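Join us at the demonstration tables
Plalden, packing and returns floor
Part-time positions, paid by the hour

If you have ever sorted a drawer so well that somebody else in the house could find things in it, we would love to hear from you! Plalden repacks and ships small goods for other companies, and over the past year we have been teaching robot arms to take on some of the sorting. They learn from people. You hold a gripper in each hand, pick up an item, set it in a bin, and do it again, at whatever pace feels natural to you (slow is fine, really). 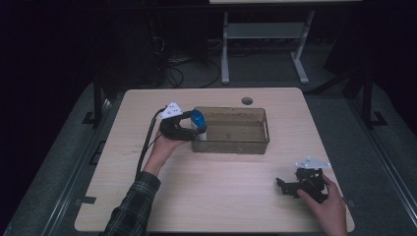

Page last changed: March 5, 2023

We know what an ad like this can sound like to people who pack for a living, so let us say plainly how things stand. The arms from Koten will take over much of the night sorting in August. The 92 people on our packing floor have been told so, and each has been offered training for checking, repair or demonstration work at the same hourly rate. Some are excited, some are wary, and Gwenllian Wynne, who has run the floor for years, will gladly talk with you about both (bring a coffee, she likes a long chat).

What the work is like

You stay at one table for a session and handle small items, many of them with caps or lids. Between sessions you sit down with Divya Gounder and tell her what felt awkward. Packers have already changed how we lay out the bins, and we hope you'll be just as blunt with us. Shifts run 6 hours, with breaks, and you may swap hands or ask for a different task whenever your wrists get tired.

An open gripper takes a little getting used to, mostly in judging how wide it is before you close it on something. Nia Morgan sits with every new starter until it feels comfortable.
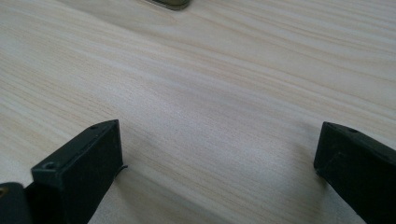
Who we are looking for

Patient people with steady hands and opinions about how work ought to be done. Packing experience is welcome, and so is none at all. You don't need to know anything about computers.

To apply, write a few lines to Priya Lindqvist at the Plalden front office, or leave a note at the desk. Please mention which hours suit you.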